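Why Old Desktops Are Staying in Town

Jendix, the repair shop on the corner of Utow's market street, sold 254 used desktop computers last year. New ones accounted for 148 sales. The owners had expected the used shelf to be a sideline when they took over the lease.

Prices explain part of it. A family that needs a machine for homework and bills does not need the latest one, and a used tower costs less than a cheap new laptop. Towers are also easy to open. Memory and drives come out with little trouble, and a dead part can be swapped without throwing out the rest.

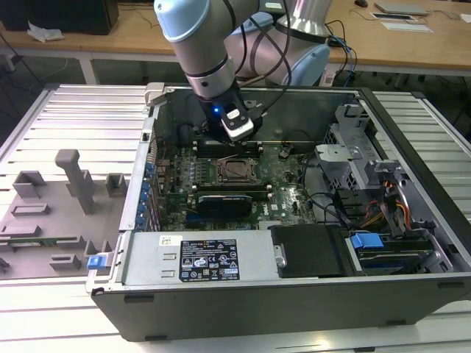

Several customers said the price mattered less to them than having a counter to come back to. One had bought a bargain online in April, found it would not start, and spent two weeks trading messages with the seller before giving up.

Jendix gives a six-month warranty on everything it sells. Nijs, the smaller shop near the station, gives three months but charges less for labor. Both buy most of their stock from offices in Skonitz, where companies replace their computers on a fixed schedule whether they need to or not.
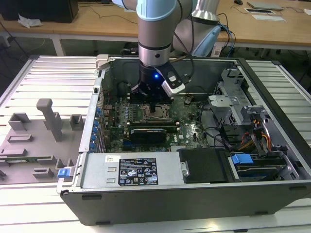

The supply is not endless. Offices are moving to laptops, and laptops are harder to fix — some have memory soldered in place. Nijs has already started turning certain models away.
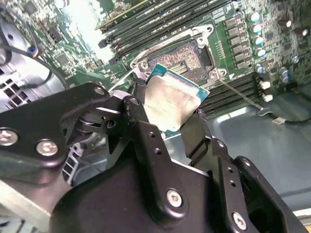 A processor held near its open socket.

For now the shelves are full. Jendix takes in old machines every Friday until six, working or not, and wipes the drives at no charge.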